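We use cookies to remember your preferences and count visits. Accept / Manage settings

Shop notebook: Flultis cleaning package, bench review
5/22/22
Entered by Fiifi Boateng

Continuing from the previous entry. Unit is on loan from the Kratochvíl rental program with the Flultis wipe package installed. The package is a software license, a set of finger pads and a setup guide. Question for us is whether we recommend it to the Camusville property for small washroom fixtures, or tell them to wait for the next release.

Setup

Guide assumes a flat work surface and gives one worked example, a countertop. For a basin you have to teach the surface by hand. Procedure is to put the arm in free mode, touch the pad to the surface at a series of points, and let the software fit a patch. Minimum is 12 points. I started with the minimum and the fitted patch came out too shallow at the back slope, so the planned path would have pressed hard into the porcelain below the overflow. Dry run at low speed tripped the force limit right where the plot said it would.

Retaught with 53 points, denser near the drain and where the wall turns into the floor of the bowl. Fit is usable. The teaching took most of the morning. Fiorella thinks the point count can come down a lot if we skip the flat part of the floor and spend everything on the curve. Agree, not tested.

Notes on teaching:
- Do not touch points on the stopper. The fit tries to include the dome and bulges the whole floor.
- Overflow ring can be ignored. Mask it anyway, the edge catches on the sponge.
- The faucet has to be entered as a keep-out box. The box tool only makes upright boxes, so a curved spout wastes a lot of room. Ended up with two boxes, one for the body and one for the spout.
- Save after every section. The teach screen loses unsaved points if it times out.

Grip

Supplied pads are stiff. They hold a sponge well enough when the force is straight down and let it creep when the stroke is sideways. Creep is worst on the pull stroke. Increasing grip force squeezes the sponge into a narrow ridge and the contact patch shrinks, so there is a real tradeoff and the guide does not mention it. Settled on a moderate grip and a slower pull. Nidia suggested a stitched loop on the back of the sponge for a finger to go through. Worth trying before we ask Flultis for softer pads.

Stroke pattern

Package offers raster and spiral. Raster is fine on the floor of the bowl and poor on the walls, with a visible hesitation at each turnaround in the force log. Spiral outward from the drain is smoother but starts in the one place where the keep-out is smallest and the arm has the least clearance to the faucet. Used a spiral with a manual start point left of the drain.

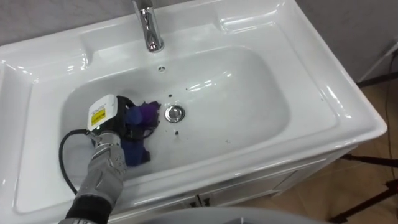
Pad work in the basin, left of the drain. Single arm in view.

Force log for the spiral is saved in the shared folder with the taught patch. Wall segments sit above the target, floor segments at target. The offset is consistent, so it is probably the fit and not the controller. Will check by reteaching only the front wall and leaving everything else alone.

Cable

Wrist cable needs more thought. The guide shows a clip partway down the forearm and leaves the service loop to the user. Too little slack and it limits wrist rotation on the far wall, too much and it gets down into the work area. Polyxeni has a spiral wrap from the Iner job that may fit. Until that is sorted, no running with cleaning fluid.

Support

Sent two questions to Flultis. The first (can a keep-out be taught by touch like the surface is) got a clear answer the same day: no, planned for October. The second (replacement pad pricing outside the subscription) was forwarded to sales and has not come back.

Position so far

Software is decent once the surface is taught. Teaching is too slow for a site with several basin shapes, and the patch cannot be copied from one basin to another of the same model without rechecking the faucet boxes. For Camusville I would not sign the annual license yet. A monthly term on one unit would be reasonable if Kratochvíl allows it. Pads need to improve either way.

To do
- Reteach front wall only, compare force log
- Loop-back sponge (Nidia)
- Spiral wrap on wrist cable (Polyxeni)
- Try raster on floor plus spiral on walls as two jobs, see if the handoff leaves a gap
- Ask Kratochvíl about monthly term
- Chase pad pricing

Comments

Thaddäus Aebischer
Which frame did you teach in? If it was the base frame, any shift of the stand means starting over. There is an option to tie the patch to a local frame with three reference touches. It is buried under the calibration menu.

Fiifi Boateng
Base frame. Did not see that option. Will redo it in a local frame when I do the front wall.

Fiorella Caruso
On the point count, I would put a row just above the floor radius and another just below it, then fill the walls sparsely. The solver seems to care about the change in slope more than anything else. Also please write down the grip force you settled on, "moderate" is no use to whoever runs it next.

Polyxeni Tzavaras
Wrap is in the gray drawer under the bench. It is stiff at first, work it by hand before you fit it or it will fight the wrist.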